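Home Shop Kitchen & Laundry Storage Cloths Care Guides Contact

Omdale Cloth and Bin Set

Item 391. Ships in one box. Sold as a set or separately.

The Omdale set is made up of long-pile gray cleaning cloths and one white plastic bin to keep them in. It was put together for people who go through a lot of cloths in a week and are tired of finding them balled up under the sink. Keep the bin on a table, a shelf or the top of the dryer, fold the cloths into it, and take one out when you need it.

The cloths

The cloth is a heathered gray with a thick, shaggy pile. Dark and pale fibers are mixed through it, so small marks from everyday use don't stand out the way they do on a plain white cloth. All four edges are overlocked in light gray thread. The stitching is the first place a cheap cloth gives out, and we ask customers to check it when the order arrives. If you find a run of skipped stitches, send us a picture and we will replace the cloth.
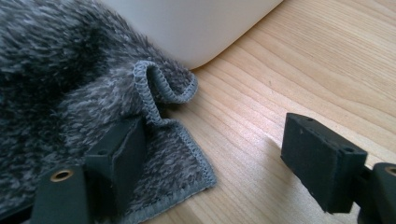
Omdale cloth, gray, with the overlocked edge turned up.

Use it dry for dusting shelves, blinds and electronics. Use it damp for counters, tile and the inside of the car. The long pile holds on to dust and pet hair, so shake it outdoors before it goes in the wash. We don't recommend it for greasy pans or anything with burrs that could catch the fibers. For windows, the flat-weave Edia cloth is a better choice and leaves less lint.

New cloths shed a little. Wash them once on their own before first use. After that:

Wash warm with other cloths, no towels.
Skip fabric softener and dryer sheets.
Tumble dry low or hang.
If the pile goes flat, shake the cloth hard while it is still damp and brush it with your hand.

The cloths hold up for 200 washes in our own laundry room, after which the pile thins out and they are best moved to the garage.

The bin

The bin is smooth matte white plastic with rounded corners, an open top and walls that flare out slightly. There is an oval handle cutout in each long wall, big enough for most adult hands. The floor is flat, so folded cloths stand up in a row without tipping. It wipes clean with dish soap and water. Don't use scouring powder, as it dulls the finish.

Empty bins nest inside one another. There is no lid in this size. The Miso range has lids, but they don't fit the Omdale bin.

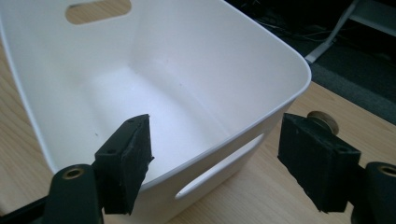
Roswitha Widmer wrote to us in June that she keeps two sets going, one for clean cloths and one for used, and that she would like the bin in a second color so she doesn't mix them up. We have passed this on to Chauhan, who mold the bins for us. For now, adhesive labels stay on well if the plastic is wiped with rubbing alcohol first.

Ordering

Cloths only: item 265
Bin only: item 700
Cloths and bin: item 391

Orders placed before noon go out the same day, except Tuesday, when the warehouse is closed for stock work. Unwashed cloths can be returned for a full refund. Bins can be returned in any condition if they arrive cracked.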